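Bike Theft Near the Tavport Campus: What Students Lose and What They Report
Final project report, Community Safety Studies
Karthik Dissanayake
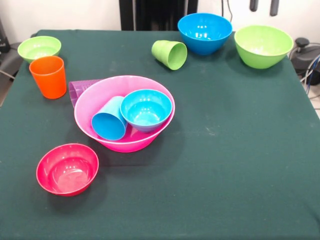

I started out wanting to write about crime in Tavport in general, and my advisor was kind enough to let me find out for myself that this was far too big for one semester. By the second week I had narrowed it down to bicycles, partly because mine was stolen from the rack behind Bandara Hall last fall and I was still sore about it, and partly because everyone I mentioned it to had a story of their own.

The survey went out by email to 1,434 students living in the four residence halls closest to Gaslow Street. I kept it short, 15 questions in all, and left it open through the end of April. I also sat down with 25 students who had lost a bike and were willing to talk it over (thank you all, especially those who came back a second time when my recorder died).

What came up again and again in the interviews was how ordinary the thefts were. Most people had locked their bikes. Many had used a cable lock, the thin kind you can buy at the campus store, and had come out in the morning to find it cut and lying on the ground. A couple had locked only the front wheel and still had the wheel. The racks on the Gaslow Street side were mentioned more than any others, and when I walked over there at 9 p.m. one evening in May, two of the lamps were out and I could hardly read my own notes.

Fewer than half of the people I interviewed had gone to the police. Some didn't know their serial number and figured there was no point. One woman had her number, filed a report online in ten minutes, and got her bike back from a pawn shop in Skiltska a month later, so I would gently suggest that there is a point!

There are limits to all this. People who had a bike stolen were probably more likely to answer, and I had no way to check what they told me against police records. I asked for those in March and was still waiting when this report was due.

My recommendations are modest. The university should fix the lamps, stock U-locks at the campus store, and let students register serial numbers during move-in. I priced covered, lockable racks for one hall at $3,000, and the quote is in Appendix B along with the full list of questions.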